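Trekness lost property heads for the table, one last time

Owners have until the end of July to claim what they left behind at the hall
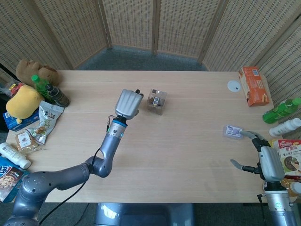

Still waiting: the unclaimed items include a brown plush animal, two bottles and a small clear box.

If you have been in Trekness Hall at any point in the past year and gone home lighter than you came, the hall would like a word.

The lost property cupboard, which has not shut properly since the spring, is being emptied. Its contents are being sorted in the side room, on the pale table by the folding screen, and anything still there at the end of July will go to the charity shop in Bovdale or, in the case of single gloves, to wherever single gloves go.

The hall's records list 221 items handed in over the past twelve months. Of those, 63 have been collected, most of them umbrellas, and most of those on wet days, when there may have been some flexibility over whose umbrella was whose.

A brown plush animal is the early favourite to be reunited with somebody. It is lying on its side at the back corner of the table and the hall has declined to guess its species, having been corrected by a four-year-old on a similar matter last year. Whoever comes for it will be asked for its name. There is no wrong answer, but there should be an answer.

Less hotly contested are the bottles, one green with a green cap and one dark brown with a black cap. Bottles make up a large part of any lost property collection, according to the notice on the door, and are almost never asked for. People appear to regard a bottle left behind as a bottle that has moved on with its life.

There is also a small transparent box, cube-shaped, with something dark inside it bearing a white label, and a little clear plastic container with a printed label of its own. Claimants are asked to say what is in theirs before it is handed over. "It's a sort of a thing" will not do, the notice says, and the underlining suggests it has been tried.

The sort-out was prompted by the arrival of new shelving from Forsberg, the Bovdale joinery firm, which needs the cupboard clear before it can be fitted. The original plan was to move everything into the kitchen for the week. This was dropped after the lunch club pointed out, in a letter running to two pages, that it had only just got the kitchen back from the jumble sale.

Items will be laid out in batches, as the full collection would need a good deal more table than the hall owns. Coats and scarves come next, followed by what the list describes as "electrical, various", a category understood to consist mainly of chargers. A Bronico hand whisk handed in after the Christmas bake is being kept back for its owner, who is known to the hall and has been reminded.

Not everyone is pleased with the deadline. One regular at the quiz night said twelve months was hardly any time at all, and that she had every intention of coming back for her casserole dish when she next needed it. She had not needed it since October. The dish is on the list and may be collected without a casserole.

A modest charge was considered and dropped. Visitors may instead put something in the tin by the door, which raised around £15 at the last clear-out, along with a button and a foreign coin. Both were entered in the lost property book.

The side room will be open for claims from 10am to noon, and again after the evening classes have finished. Callers should use the car park entrance, as the front door is being painted, and are asked to check the table for anything of theirs before announcing that it isn't there.

They are also asked, in the largest lettering on the notice, to take their umbrellas home with them.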